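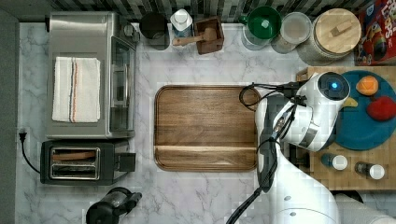

Figure 3. Wooden tray with raised rim on a marble countertop; butcher-block board and teal plate at right.

4.2 Surface use and wiping behavior

Households in the Wornby and Flotby samples were asked to list every surface on which food had been placed during the previous week, and to state how each one was cleaned. A total of 483 usable diaries were returned. Responses were coded into three groups: fixed surfaces (countertops, sink drainers), movable surfaces (boards, trays, plates), and appliance tops. Diaries with fewer than 9 entries were left out of the analysis.

Fixed surfaces were wiped more often than movable ones in both towns. The difference was larger in Flotby, where many respondents treated a tray or board as clean if it had held only dry food. Trays were also less likely to be washed on the underside. Several respondents noted that they lifted the tray to wipe the counter and then put it back without turning it over. We did not ask about the underside directly, so this practice may be more common than the diaries suggest.

Rim height had a clear effect on the choice of cleaning method. Flat boards were usually rinsed under the tap. Trays with a raised lip were more often wiped in place, and crumbs tended to be reported along the inside corner. Grooves and seams were mentioned by 19 households as places that a cloth did not reach. The Mirton swab protocol (Section 3.4) samples the open center of a surface only and is therefore likely to understate residue on items of this type.

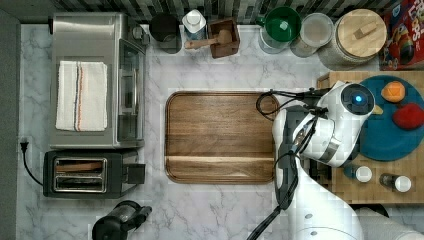 Figure 4. Countertop with wooden tray at center and toaster oven at left; folded towel with red and blue stripes on the oven top.

Appliance tops were the least consistent category. Respondents in the Ndung'u apartment block, where counters are 50 cm deep, used the top of a toaster oven or microwave as a shelf for towels, mail, and bread. Few counted it as a food surface, even when the same diary recorded bread being set down there. We recoded these entries by hand, and the recoded values are used in Table 5.

Towels raise a separate problem. A towel kept on an appliance may serve for drying hands, dishes, and surfaces in turn, and the diary form had only one box for all three uses. The form was revised in September to split them. Results from the revised form are reported for Flotby only, as collection in Wornby had already closed.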